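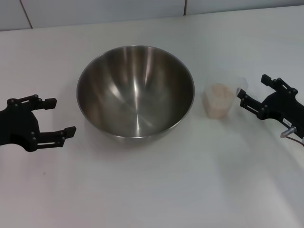
2 min read

Re: can they do chores yet?
Sep 25, 2023

Hi all,

Somebody on the Stakel list wrote last night:

> I keep seeing clips of robots folding shirts and I'm not buying it.
> My mother-in-law wants to know if she should hold off on a new
> dishwasher. Is anybody here close to a machine that can do one boring
> kitchen job, start to finish, without a person hovering?

Tell her to buy the dishwasher! I've been at the Worard bench since June and I can give you my view from the pouring end of things, a pretty unglamorous end.

The job we care about is getting dry stuff out of a small cup and into a mixing bowl. A kid does it without looking. For two grippers it's a pile of little problems - a clear plastic cup on a white table is hard to see in the first place, and a thin cup wall gives if you squeeze it like you mean it. Then you have to tip it over the bowl and know when to stop. The steel doesn't help either, all those shiny streaks inside confuse the depth readings something awful.

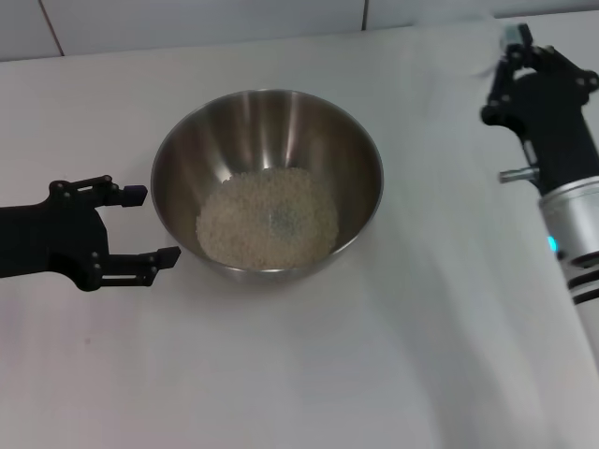

Rice in the steel bowl, Worard bench.

Rice is my favorite thing to test with (cheap, easy to sweep up, and you hear it when it misses). I'd trust our setup with rice before I'd trust it with flour. Flour sticks, and then you're into tapping the cup, and tapping is its own project.

The folks at Marchuk told me they want 1,000 pours logged before they'll talk about a real kitchen. Fair enough. Our longest run without me stepping in is 27, and I was hovering the whole time, so by the rule in the question that's a no.

Shop floor is a different story, I think. Same cup, same spot, same bowl all day long, and Fovmont already has a line where that kind of thing pays. Has anyone tried coarse salt or sugar? I'd love to compare notes on cup grip.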